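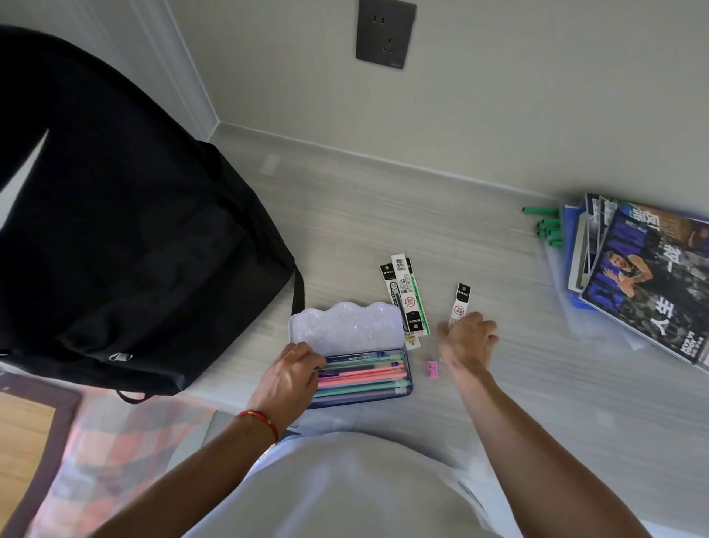 Packing a School Backpack: Pens, Refills and the Front Pocket

By Myrtle Pettigrew
July

Print this page | E-mail this page

Search this site Go Advanced search

This procedure covers the writing supplies in a student backpack: the pencil case, the spare refills, and the order in which they go into the bag. Books and folders are treated on a separate page. Allow 50 minutes the first time if every pen is to be tested. Later repacks are much shorter.

What you need

-- The backpack, emptied completely, including side pockets
-- A rigid pencil case with a hinged or lift-off lid
-- Pens in current use
-- Sealed refills that match those pens
-- Scrap paper and a dry cloth

Step 1. Clear the surface

Lay the empty bag on its side at one end of the desk and work at the other end. Move reading materials to the back or to the side opposite the bag. Open every zipper before you start sorting. Shake crumbs and pencil shavings out over a trash can, then wipe the pocket linings with the dry cloth.

Step 2. Test the pens

Draw a line on scrap paper with each pen. If the line skips, scribble in small circles and try again. A pen that still skips after the second attempt goes in a separate pile for a new refill. Check that each cap closes with a click. Throw out any pen with a cracked cap, as it will dry out or mark the inside of the case.

Step 3. Load the tray

Place the pens in a single row with the caps all facing the same way. Put the colors used for headings and underlining together, and keep the everyday pen on the outside edge of the row. Press down lightly with an open hand and run it across the barrels. If a pen rides up over its neighbor, the tray is too full; take one out. A lid forced down on a full tray will bend at the hinge.

Erasers should not touch plastic barrels during storage. Some erasers soften plastic over time. Wrap the eraser in its paper sleeve or keep it in a second case.

Step 4. Sort the refills

Leave refills in their retail packages. The package carries the tip size and ink color, and it keeps the tip protected. Before packing, unscrew one pen of each type and hold its old refill against the new package to compare length. Refills from different lines can be the same diameter and still not fit.

Carry 2 spares per bag during the school year. Any others stay at home in a drawer. Jingyi Xu, who maintains the supply list for the Pondmont study hall, recommends 4 before an exam period, all in black.

Step 5. Pack the front pocket

Stand the bag upright against a wall so the main compartment does not fold over. Hold the edge of the front pocket with one hand and draw the zipper with the other.

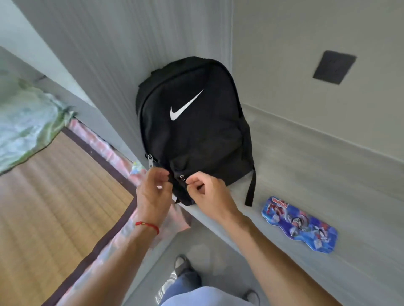
Working the front pocket zipper with the bag upright. The metal pencil case lies beside it.

Refill packages go in first, flat against the back of the pocket. The pencil case goes in front of them, long side down. If the case is longer than the pocket, place it on top of the books in the main compartment and use the front pocket for refills only. Close the zipper slowly and keep the lining clear of the teeth. When it catches, back the pull up a short distance and free the fabric before going on.

Step 6. Check the load

Lift the bag by the grab handle and listen. Rattling means the tray is loose inside its case; fill the gap with a folded tissue. Tuck in loose strap ends before hanging the bag up.

Repeat Steps 2 and 4 once a month. Metal cases should be opened and aired overnight if the bag has been out in the rain.

Print this page | E-mail this page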